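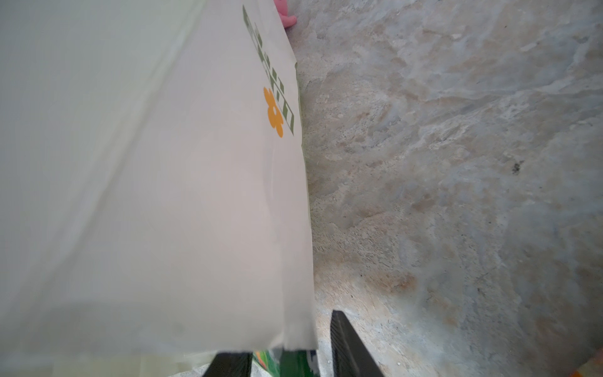

Skamel two-finger gripper with wrist camera: review after one month

I bought the Skamel in March to replace the older Thaler gripper on our small arm. We use the arm for picking shopping and light goods from the floor, so a gripper for us must manage soft things, and bags most of all. I paid for it myself, and Pondham, the shop, did not ask me for a review.

Fingers

They are black and quite thick, with fine ridges on the inner side. With boxes and tins I have no complaint. A large shopping bag is more difficult. The pale one with the orange flower, which I use for many of my tests, has a slightly glossy surface and the fingers must take it by a fold. If they come flat against the side, they slide. I made 20 tries on the side and 20 on a fold. On the side I had 16 failures, on a fold only three. The Thaler was worse in both cases, but its fingers were thinner and went under a packet more easily.

Camera

The picture is clear enough for my work, and both fingertips stay in view at the bottom, so I can see where they are going. On a speckled stone floor the small marks do not disturb me when I drive by hand. The automatic mode is less calm and sometimes it stops for a dark speck. Near to a big bag you lose much of the view, because the bag fills half of it. I would like a wider lens.

Controller

I run it with the Modex box. The first connection took me 33 minutes, mostly for the reason that the cable drawing in the manual is printed too small. After this it was stable. The counter shows now 3,834 closings and I do not feel any play in the joints.

What I do not like

The finger pads are glued, so you cannot change them alone. The motor is also louder than the Thaler, and in the evening I close the door.

I keep it. For somebody who picks only thin, flat packets, I would say try the Thaler first.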